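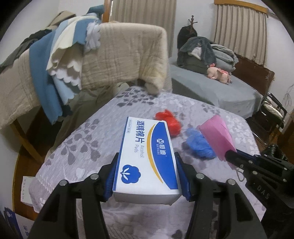
Cluslow listings app, three months in

Been using Cluslow since March to sell our place in Zosstead. Bungalow, three beds, big corner plot, so not a hard sell on paper. Writing this quick between viewings so forgive the typos.

What it is: you list the house yourself, it pushes it to the portals, handles the viewing diary and the messages. 664 quid up front, no commission. Our local agent wanted far more than that so we thought why not.

Good bits first. Setup was fast. Had the listing live the same evening. Floor plan tool is decent, you walk round with your phone and it draws the rooms for you. Got the hall a bit wonky but you can drag the walls about after. Viewing diary is the best thing in it. People book a slot, you tap yes or no, both sides get a reminder. Only one no-show so far.

Views: 3,155 when I last looked. Sounds a lot. Most of them in the first fortnight, then it drops off a cliff unless you pay for the boost. Didn't pay for the boost.

Now the moans. The valuation thing is rubbish. Came in miles over what anyone round here would pay, and we went with it like idiots, then had to cut. Ask a neighbour instead. Room sizes switch to metric every time you save an edit, so you have to go back in and change them all again. Reported it twice. Description box stops at 2,000 characters and it doesnt tell you, just chops the end off. Ours said "garage with power and" for a week.

Support is chat only. Fine in the mornings, hopeless after tea.

Also they nudge you towards Trustura for the legal side. You don't have to use them. Took me ages to find the skip button, it's grey on grey at the very bottom. We used our own solicitor and it made no difference to the listing.

Compared with Zürcher, which my sister's lot used for their flat: Cluslow is cheaper, nicer on the phone, worse at getting back to you. Zürcher do send a real person to take the photos too.

Had an offer last week, bit low, still haggling. Would I use it again, probably yes, but set your own price and keep the blurb short.

3 out of 5. Will update if teh sale goes through.

23 June 2026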